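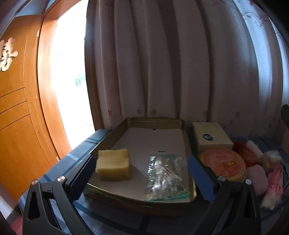
The Kaltby Household Storage Collection documents how small personal care items are kept in trays, boxes and drawers. Entries cover shallow containers with a few objects each – for instance a lined metal tray on a blue plaid tablecloth, holding a yellow block resembling a sponge and a clear zip-style bag of thin sticks that look like cotton swabs. Lids and closed cabinets are outside the scope.

Contents
The release contains 3,553 entries, more than 3,000 of them with object labels. Uncertain objects are labeled by general type.

Maintenance
Labels were reviewed by Elaheh Shirazi. Corrections should be sent to Peter Štěpánek at Arnard.

Last updated: 16 December 2019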